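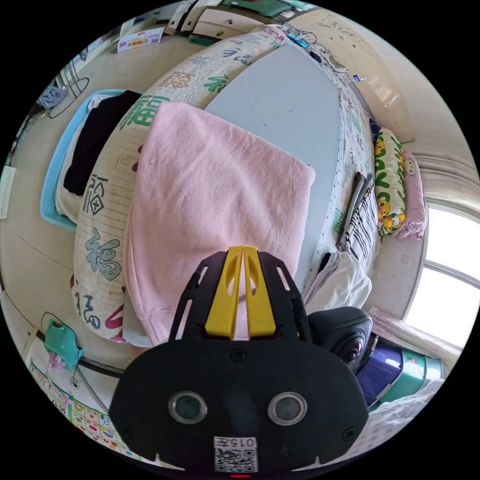

The Starkent hand gripper over a folded pink towel on the demo bed.

Review: Starkent hand gripper, tried at the Drorner open day

Drorner opened its training rooms to visitors in December and I went mainly for the Starkent. You hold it, you do the housework, and the recordings are used to teach a robot arm the same job. Visitors got 10 minutes each in a bedroom set up for laundry.

The body is black and wide, with two round lenses side by side and a pair of yellow fingers held in a slotted frame. The fingers have oval openings in their faces and come together with a narrow gap between them. I found them good on thick fabric. A towel corner was easy to pick up and pull across. Thin cotton was harder, and I dropped a shirt three times before I got it over to the blue basket.

Weight is my main complaint. My wrist ached after two towels, and the trigger is stiff for small hands. The Reinholz I tried last year was lighter, though its fingers slipped more.

Staff were helpful and let us get on with it. I would have liked to see more of what happens to the recordings afterwards - we had one short clip of an arm folding a flannel, played on a laptop, and then it was time for the next group. Skindis had a table in the hall but only leaflets on it.

Three stars out of five. Worth trying if Drorner runs the day again, and ask for the wrist strap at the start.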